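Packing Bench Automation, Part 4: Eight Months In

19/02/2021
Filed under: Work, Fulfillment, Automation

I said in part 3 that I would write this one once we had enough shifts behind us to look at the numbers without the first few weeks dragging them down. The line went live in June. Readers who want the conveyor drawings and the argument over scanner placement should go back to parts 1 and 2. This post covers what the automated cells do now and what the people in the building do differently.

For anyone new, I work as a process engineer at Fogh. We repack small household goods for online orders. The building has two halls, and everything described here is in the smaller one, on the line we call Gusora. The name came from an old spreadsheet tab and was never changed.

Before June, Gusora was a row of manual benches. A packer took an item from a tote, checked it against the order, put it in a film bag, closed the bag, labeled it and sent it down the belt. The whole sequence belonged to one person. If the label printer jammed, that person cleared the jam. If a box arrived with a crushed corner, that person decided whether it was good enough to ship.

The new line splits the sequence. A Stolel cell picks the item from the tote and reads its barcode. A bagging machine, also from Stolel, opens the bag, drops the item in and seals it. A second cell applies the label. The order software, Stustska, decides which tote goes where and logs every exception. A person is needed at the start, where totes are loaded, and at the end, where exceptions come out. Between the two, the intention is that the item is not touched.

In practice it gets touched fairly often. The software groups exceptions under five codes:

E1 – barcode not read
E2 – pick failed three times
E3 – seal incomplete
E4 – weight out of range
E5 – operator stop

E1 was the largest group in the first month and is now the smallest. We moved the lights and asked two suppliers to stop printing barcodes across a fold. E2 went down when we changed the suction cups. E4 is mostly bad master data – somebody typed a weight in ounces into a field that expects grams. E5 is rare and I have no complaints about it. E3 is the one that stays with us.

The reason is film. Rigid items behave. A box has six faces and they are in the same place every time. Film folds, clings to itself, carries static and reflects light back at the camera in a different pattern with each crease. A bag that was opened correctly can close again before the item is over it. On our worst day in the fall the line produced 902 exceptions, and most of them were E3. The humidity in the hall had dropped overnight when the heating came on. We now log humidity next to the exception count, and the two curves follow each other closely enough that I can guess one from the other.

On a normal day we are at around 200 exceptions for the whole line. That is manageable for two people on the exception benches. It was not manageable for one, which is how I had planned it. I had used the vendor's exception rate and multiplied it by our volume. The vendor's rate had been measured on one film thickness. We use four.

Jobs next.

Nobody was let go from Gusora when the line went live, but three packers moved to the large hall and one took a job elsewhere before the changeover. The people who stayed have different work. I want to be specific about this, as the slides we showed in the spring said "higher-value tasks" and left it at that.

Tote loading is lighter than packing in terms of hand movement and worse in terms of monotony. The totes come at a fixed pace. A packer on the old benches could work fast for half an hour and then slow down, and the day's count came out the same. A tote loader cannot do this. The buffer in front of the cell holds six totes, so the slack amounts to a couple of minutes. We raised the buffer to ten in the winter by adding a short roller section. It cost very little and should have been there from the start.

Exception handling is the opposite. It is irregular, it requires judgment, and most of the people who do it prefer it to the old job. It is also tiring in a way I had not planned for. Each item that arrives at the exception bench is a problem by definition. On the old benches, the problems came mixed in with a large number of items that were fine, and the fine ones were a form of rest. One of the handlers described it as a day made only of the annoying parts. We shortened the turns to 60 minutes after hearing that. People now rotate between exceptions, loading and label stock, and the error rate in the last part of the shift has come down.

There is a pay question in this too. Exception handlers were classed as packers until November, although the work involves resetting a cell and signing off on damaged goods. They are now in the grade above. It took too long, and part of the delay was mine: I had written the role description before the line was running and had described a simpler job than the one that exists.

The current project concerns the hand work on film. The exception benches reopen, straighten and re-bag items by hand, and they are good at it. We would like a machine to take over the simplest portion of that, where the bag is intact but has been badly placed around the item. The approach is to record people doing the handling with the same type of two-finger gripper that would go on an arm, and to use those recordings as training material. A person holds one gripper in each hand and works at a table. Bare hands would be faster, but the motions would not transfer. 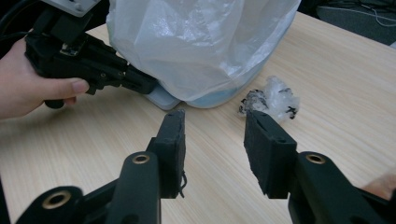
Progress on this is slow and I would not want to oversell it. We have 1047 usable recordings so far. A recording is thrown out if the item leaves the table, if the gripper tips go out of view for too long, or if the operator puts the gripper down and finishes with their fingers, a habit that took some time to lose. I tried it myself for an afternoon. Pinching film with two flat pads gives you very little information about how many layers you have hold of. With fingertips you know at once.

Some settings and rules we have arrived at, for those who asked in the comments on part 3:

Sessions are kept short, with a break between them. Grip quality drops before the operator notices being tired.

Film from all four thicknesses is used, including scrap. Clean new bags only teach you about clean new bags.

Failed grasps followed by a recovery are kept. We deleted these at first and had to collect them again.

Cables are routed behind the operator where possible. A cable pulling on the wrist changes the motion.

The recordings are made by exception handlers on paid time, and taking part is optional. Two people said no and they were given other work for those hours. The question that came up at the first briefing was the obvious one: are we teaching the machine to do our job. My answer was that it would do a part of it if it worked, that the part was the simplest category of E3, and that I could not promise what would happen to the staffing plan in two years. I still think that was the correct answer. It was not a popular one.

What I can report is the effect so far on the old role. Skills that used to be invisible are now written down. The handlers had between them several ways of opening a clinging bag, and none of these were in our work instructions, which said "open bag." We compared methods during the first sessions, and the one that works best on the thinnest film is now taught to everyone in both halls. The large hall has no robots at all and got the most immediate benefit.

Some things are worse. The line is louder than the benches were, and conversation at the loading end is difficult. When Stustska goes down, all of Gusora stops, where previously people could keep packing from paper for an hour. New hires learn the exceptions without having learned the normal case first, so they are slower to see what is wrong with an item. We are trying a week on the manual benches in the large hall before anyone starts on exceptions. Three people have done it to date and I don't have a useful comparison yet.

Open items for the next few months: a humidifier for the bagging section, a second seal check before the label cell, and dropping one of the four film thicknesses if purchasing agrees. The roller section also needs a proper guard, as the present one has to come off every time a tote jams. I'll put the drawings up with part 5.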